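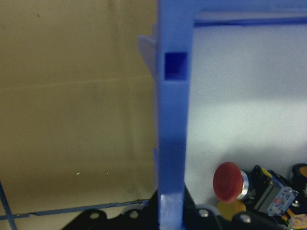 Draltero Solo Stacking Crate, 20-Liter

Home > Storage and Handling > Crates and Totes > Draltero Solo

Product Overview

The Draltero Solo is a reusable stacking crate for stockrooms, school kitchens, libraries, and small distribution centers. It is supplied flat, assembles without tools, and folds down again when it is not needed. The Solo replaces the earlier Grallari crate, which remains available as a spare-parts line only.

Customers who already own Grallari crates may stack them beneath Solo crates. The reverse is not recommended. The base of the older crate is slightly wider and does not seat fully on the Solo rim.

Specifications

Capacity: 20 liters
External length: 380 mm
Maximum stack height in storage: six crates
Maximum stack height in transit: four crates
Body: injection-molded polypropylene
Standard color: blue
Other colors: gray and green, by special order
Lid: sold separately
Country of manufacture: Türkiye

Assembly

Place the folded crate on a level surface with the base down. Raise the two long sides until they stand upright, then raise the short sides and press outward until each corner clicks. Check all four corners before loading. A crate with one open corner will hold light goods but may fold when lifted.

To collapse the crate, empty it fully, press the short sides inward, and lower the long sides over them. Do not force a side that resists. In most cases a label or a piece of packing tape has become caught in the hinge.

Cleaning and Care

Wash by hand or in a commercial tray washer with a mild detergent. Allow the hinges to drain before folding. Solvent-based cleaners will dull the surface and should be avoided, as should wire brushes. Adhesive labels are best placed in the label area on the short side — labels applied across a hinge line will tear and leave residue.

Crates kept outdoors should be covered. Prolonged exposure to direct sunlight will fade the color and, over several years, may make the corner clips brittle. Replacement clips are available in bags of 20.

Ordering Information

Solo crates are sold in cartons of eight. Mixed-color cartons are not available. Orders of 200 crates or more qualify for institutional pricing and are shipped on pallets from our Kurtuluş warehouse. Smaller orders are shipped by parcel carrier.

Stock on hand at the last inventory, completed in February, was 1,068 crates in blue. Gray and green crates are produced to order and require a longer lead time, which will be confirmed in writing before payment is taken.

Purchase orders from schools, hospitals, and public agencies are accepted. Please include a delivery contact and state whether the receiving site has a loading dock. Deliveries requiring a lift gate carry an additional charge.

Returns and Warranty

Unused crates may be returned in their original cartons within 30 days of delivery. The body and hinges are covered for two years against defects in material and manufacture. The warranty does not cover fading, damage from forklift tines, or crates that have been drilled or cut to accept third-party fittings.

Damage in transit should be noted on the delivery receipt and reported to the service desk before the crates are put into use.

Contacts

Institutional sales: Kulsoom Hayat
Parts, returns, and warranty service: Weidong Deng

Related Products

Draltero Solo Lid, Hinged
Draltero Solo Dolly, Four-Wheel
Draltero Label Sleeves
Grallari Corner Clips (spare part)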